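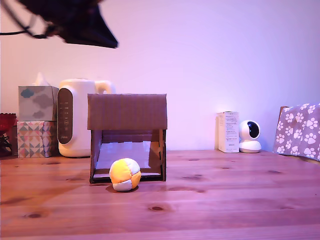

시연 데이터를 무작정 늘리는 게 답은 아닐 텐데, 하고 레이레 부스타만테가 중간발표 질의응답 때 말했다. 똑같은 시연만 잔뜩 모으면 로봇도 똑같은 상황만 알지 않겠느냐는 얘기였다. 그때 나는 "일단 모아 보고 생각하겠습니다"라고 대답했는데(지금 생각하면 좀 민망하다), 결국 우리 조 프로젝트가 통째로 그 질문을 따라가게 됐다. 그래서 이 보고서도 거기서 시작한다.

우리 조 이름은 Vakia, 과제는 로봇 팔이 탁자 위의 공을 집어서 골판지 상자 안에 넣게 만드는 것이다. 쉬워 보이죠? 나도 그런 줄 알았다. 사람이 원격으로 팔을 움직여 시연을 녹화하고, 그걸 신경망에 그대로 흉내 내게 하는 행동 복제 방식을 썼다. 입력은 카메라 영상하고 관절 각도, 출력은 다음 순간의 관절 목표값이다. 녹화 프로그램은 선배들이 남긴 Kevar를 고쳐서 썼는데, 영상이랑 관절 기록의 시간이 자꾸 어긋나서 첫 주는 그것만 잡다가 끝났다. 4주짜리 과제에서 한 주를 그렇게 쓰고 나니 마음이 급해지더라.

시연은 조건마다 60개씩 모았다. 조건은 3가지다. 첫째는 공을 매번 같은 자리에 두는 '고정', 둘째는 공 위치만 바꾸는 '공 이동', 셋째는 공 위치에 상자 방향까지 바꾸는 '전부 이동'. 개수를 똑같이 맞춘 건 솔레다드 리바스 조교님 의견이었고, 덕분에 나중에 비교하기가 훨씬 편했다. 학습 설정도 전부 같게 두었다.
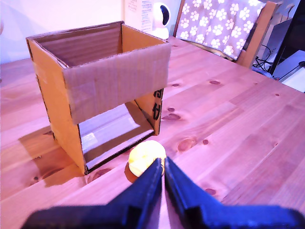
제일 고생한 건 손가락 각도였다. 처음에는 공만 잘 집으면 끝이라고 생각했는데, 집는 각도가 나쁘면 그다음이 꼬인다. 상자 앞면은 위쪽에 골판지가 덮여 있고 아래쪽만 뚫려 있어서, 손가락을 너무 세운 채로 들어가면 그 덮인 부분에 걸린다. 그래서 시연할 때 공을 집는 순간부터 손목을 눕혀 두기로 규칙을 정했다. 규칙을 정하기 전에 찍은 시연은 눈물을 머금고 다 버렸다. 섞어서 학습시켜 봤더니 정책이 두 방식의 중간쯤 되는 각도로 들어가 버리는 거다! 평균을 낸 것처럼 어중간하게. 수업에서 말로만 듣던 문제를 직접 보니까 신기하긴 했는데, 마감을 앞두고 보고 싶은 현상은 아니었다.

결과부터 말하면 '고정' 정책은 훈련한 자리에서는 정말 매끄럽게 움직인다. 발표용 영상만 찍을 거면 이걸로 충분하다. 그런데 공을 조금만 옮기면 원래 공이 있던 자리로 가서 허공을 집는다. 공을 보고 움직인다기보다 동작을 외운 쪽에 가깝다고 우리는 해석했다. '공 이동' 정책은 낯선 자리의 공도 곧잘 찾아갔고, 대신 상자를 돌려놓으면 입구를 못 찾고 옆벽을 밀었다. '전부 이동' 정책은 셋 중에 동작이 가장 굼뜨고 중간에 머뭇거리기도 했지만 상황이 바뀌어도 제일 덜 무너졌다.
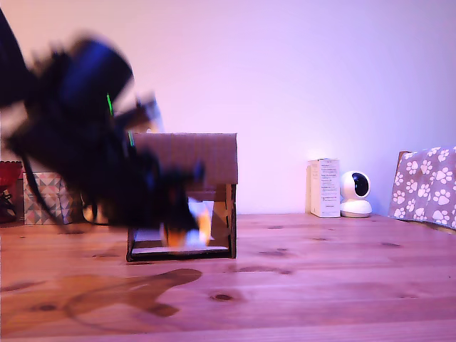 팔이 빨리 움직일 때랑 느리게 움직일 때를 따로 봤나요? 초안을 돌려 읽을 때 이런 댓글이 달렸다. 안 봤다. 솔직히 생각도 못 했다. 그래서 급하게 Esteban(우리가 만든 재생 도구다. 이름에 별 뜻은 없다)에 속도별로 기록을 나눠 보는 기능을 붙였다. 나눠 놓고 보니 실패가 시작되는 구간이 꽤 몰려 있었다. 공을 집은 뒤 상자 쪽으로 휙 돌아가는 구간이다. 여기서는 영상이 번져서 공이 손가락 사이 어디쯤에 있는지 나도 눈으로 구별하기 어려운 프레임이 많았다. 사람이 봐도 모르는 걸 신경망한테 맞히라고 한 셈이다.

그래서 추가 실험으로 '전부 이동' 조건을 느린 속도로 다시 녹화했다. 시연자가 답답해서 몸을 비틀 정도로 느리게. 머뭇거림은 확실히 줄었고 입구 앞에서 공을 떨어뜨리는 일도 드물어졌다. 다만 느린 속도 때문인지, 녹화를 거듭하면서 우리 조종 실력이 늘어서인지는 이 실험만으로 구분이 안 된다. 이건 그냥 우리 설계의 구멍이다. 처음부터 순서를 섞어서 녹화했어야 했다. 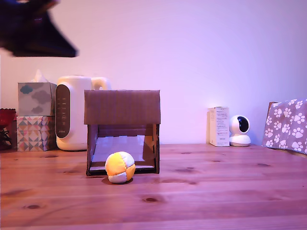 구멍 얘기가 나온 김에 더 적어 두자면, 평가할 때 공을 놓는 자리도 우리가 손으로 정했다. 무작위로 한다고 했지만 사람 손은 은근히 비슷한 데로 간다. 위치 목록을 미리 뽑아 놓고 그대로 두는 게 맞다. 성공 기준도 중간에 한 번 바뀌었다. 처음엔 공이 입구를 넘기만 하면 성공으로 쳤는데, 도로 굴러 나오는 걸 몇 번 보고 나서 상자 안에 멈춰 있어야 성공으로 고쳤다. 앞서 적은 결과는 모두 고친 기준으로 다시 채점한 것이다.

조명은 일부러 안 바꿨다. 변수를 하나 더 늘리면 마감 안에 못 끝낸다고 조원 4명이 전부 동의했고, 그 결정은 지금도 후회 없다. 대신 공 종류는 바꿔 볼 만하다. 표면이 단단한 공이면 손가락에서 미끄러지는 모양도 꽤 다를 것 같다.

남은 일은 옆 조 Prundia랑 데이터를 합쳐 보는 것. 그쪽은 컵을 옮기는 과제라서 같이 학습시키면 도움이 될지 서로 방해가 될지 의견이 갈린다. 나는 도움이 된다는 쪽에 걸었다. 7월 전에는 돌려 볼 생각이고, 그때까지 녹화 형식부터 맞춰야 한다. 관절 순서가 서로 반대라서 이것도 손이 좀 갈 것 같다.

2018-03-25 Vakia 조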